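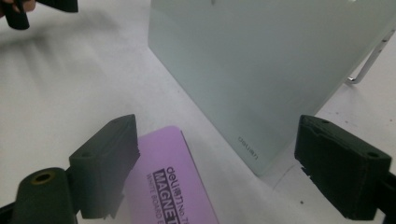
The Siltow 2 hand gripper was the busiest table at our open day in Disholm, and many visitors asked us to put the full information on one page. Siltow is a tool with two fingers which a person holds and moves by hand, and the recordings are later used to teach a robot arm the same task. For the demonstration we choose objects that people know from their own office. A magnetic whiteboard eraser is a good object for the beginning: it is a flat block with rounded corners, and the visitor must decide from which side the fingers should come. The glass board standing next to it is more difficult, for the surface is smooth and the wire leg behind it takes some space on the table.

What you can try at the demonstration

Each visitor gets a place at the table and a short introduction. After this you take the tool in your own hand and do the task as slowly as you like. Most people close the fingers too early the first time. Our staff will show you how to come to the object with open fingers, wait a moment, and then close. When you are finished, you can look at your own recording on the screen and compare it with one of ours.

Until now we have 3,653 recordings made with this model, and 163 of them come from open days. The visitors' recordings are kept separately and we use them only if the visitor has signed the form.

About the tool

Siltow 2 is made by Plurkico and sold together with Tomaszewski, our partner for service and spare parts. The fingers are wearing parts. In daily use on hard table edges the inner side becomes rough, and we recommend to order a second pair with the tool. Changing them takes a few minutes and you need only the key from the box.

Included in delivery:
Hand gripper with one pair of fingers mounted
Key for changing the fingers
Cable, more than 2 meters
Printed manual in English

The carrying case and the spare fingers are ordered separately. Please write to us for the price, it depends on the number of tools.

Next open day

The next open day in Disholm is planned for October. Groups from schools and companies are welcome, but please register before, the room is not large. If you want to bring your own object for the test, send us its size and weight with the registration. We do not accept objects with liquid inside.

Reading time: 2 min
Filed under: Handheld Tools, Open Days & Demos
Contact | © Plurkico, May 2018 | Back to top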